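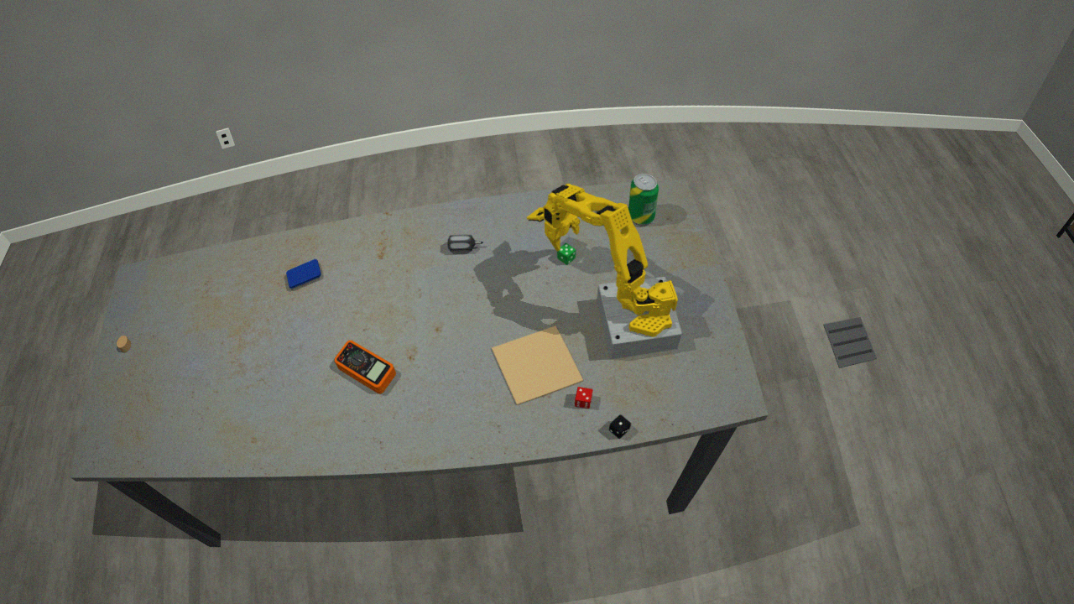
**Pressemitteilung**

# Schulwettbewerb »Greifen und Ordnen« geht in die Endrunde

**Kullthorpe, im Juni.** Die Robotik-AG der Gesamtschule Kullthorpe hat die Endrunde des landesweiten Schülerwettbewerbs »Greifen und Ordnen« erreicht. Das Team mit dem Projektnamen Feven setzte sich in der Vorrunde gegen 28 Mannschaften durch. Die Endrunde wird vollständig in der Simulation ausgetragen.

Aufgabe der Teams ist es, einen Roboterarm mit Zweifingergreifer so zu programmieren, dass er Alltagsgegenstände auf einem Arbeitstisch erkennt, einzeln aufnimmt und an einem vorgegebenen Ort ablegt. Zum Übungsaufbau der AG gehören unter anderem drei Würfel in Grün, Rot und Schwarz, eine Getränkedose, ein orangefarbenes Multimeter und ein flaches Stück Karton. Gewertet werden die Zahl der gelungenen Griffe und die benötigte Zeit.

»Die Würfel sind klein, und der Greifer verzeiht an dieser Stelle wenig. Die Schülerinnen und Schüler haben gelernt, jeden Fehlgriff zu protokollieren und erst danach den Code zu ändern«, erklärt Telma Espinoza, Leiterin der Robotik-AG. Seit Beginn des Schuljahres hat das Team 1.156 Durchläufe in der Simulation ausgewertet, davon 400 allein zur Ansteuerung der Würfel.

Die Programmierung verantworten Ebony Lowther und Tegan Fairweather aus der Jahrgangsstufe 11. Rochelle Whitcombe betreut die Auswertung der Messreihen und wird die Arbeit vor der Jury vertreten. Die Rechner für das Training stellt die Firma Ruddock, die die AG seit 3 Jahren fördert.

Schulleiterin Lorraine Costigan gratulierte dem Team: »Wir freuen uns sehr über diesen Erfolg und danken allen Beteiligten für ihren Einsatz, der weit über den Unterricht hinausgegangen ist.«

Die Endrunde findet in Tunen statt und beginnt um 10 Uhr. Medienvertreterinnen und Medienvertreter sind eingeladen und werden um vorherige Anmeldung im Sekretariat der Schule gebeten.

**Kontakt:** Gesamtschule Kullthorpe, Robotik-AG, Telma Espinoza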